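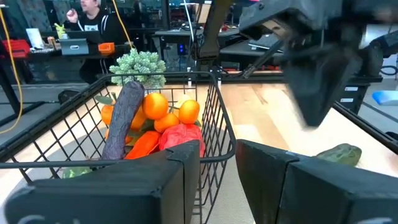
7 February 2024

Produce basket, continued. I finally had a whole afternoon for it and I am so pleased with how the set is coming together!

Started by tipping everything from the two storage bins onto the bench and sorting by kind. The December delivery from Prolero is much nicer than I gave it credit for when I opened the boxes. The tangerines are the best of the lot – the orange is right, and the little green leaves make them look like something you'd really bring home from the market. The carrot is a good strong orange too, maybe a touch brighter than life, but next to the eggplant it looks great.

The eggplant. I know Weronika Wilczyńska wanted to swap it for the smooth one in the Milleo catalog (page 261, she has it flagged), and I'd like to argue for keeping ours. The bumpy skin isn't what a real one looks like, fair enough, but the dark purple-gray is lovely against all that orange and it gives the basket some height when you stand it on a diagonal. Lying flat it just disappears under the tangerines. Tried it both ways, standing wins easily.

Order of loading that worked best today:
eggplant first, leaned toward a back corner
tangerines around and behind it, leaves turned out to one side
carrot last, in front

Did the carrot first on the early tries and it kept sliding down under everything. The thin wire on this basket has an open diamond pattern and a narrow tip can work its way into it, so check for that before lifting. Same goes for the leaves. One tangerine had a leaf bent right back from being pulled through the mesh. I warmed it with my fingers and it mostly came back into shape.

Loaded and emptied the basket 19 times altogether, carrying it the length of the bench and back each time. Nothing came out over the rim after I settled on the order above. Fill takes almost 30 seconds if the pieces are already laid out, longer if you have to dig in the bin, so please lay them out!

Also tried the Vokarex basket for comparison. Deeper, closer mesh, and it hides everything, you see a bit of orange at the top and that's it. The black wire one shows off the contents from the side and I like that far more. It's also easier to wipe down. Vokarex one is back on the shelf over the sink if anybody wants it for the bread set.

To do:
– ask Nguyen if they still sell the small onions, ours have lost their paint
– wash the tangerines in plain lukewarm water only, no spray cleaner near the leaves
– new label for the bin, the old one still says "lemons"
– do the bread set next, same wood surface so the two match
– W. to look at the eggplant in the basket before she orders anything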